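Kaldale is a plain-text list of handwriting samples, kept as one CSV and a folder of transcripts. It holds 315 short notes: shopping lists, phone messages, labels from jars and boxes. Every note was copied out by hand and then typed up twice.

## What's in it

- `notes.csv`: one row per note, with its ID, source and line count
- `transcripts/`: typed text, UTF-8, original line breaks kept
- `disputed.txt`: the 37 notes where the two typists disagreed

## Columns

| Name | Meaning |
|---|---|
| `id` | number, never reused |
| `source` | `tirosum` or `onemik` |
| `ink` | pen, pencil, marker or unknown |
| `lines` | lines in the transcript |

The Tirosum set has 141 notes and the rest are from Onemik. Onemik notes are shorter and use more abbreviations.

## Known problems

Four rows have a blank `ink` field. Read them as unknown. Crossed-out words are left out of the transcripts, and spelling mistakes are kept. Row order changed in June, so match on `id` and not on position.

## Fixes

Send corrections as a patch against `notes.csv`. Give the ID and the old and new text. Please don't re-sort the file.

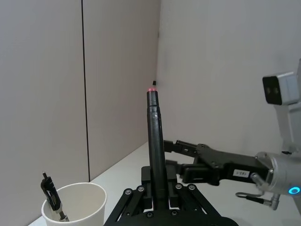
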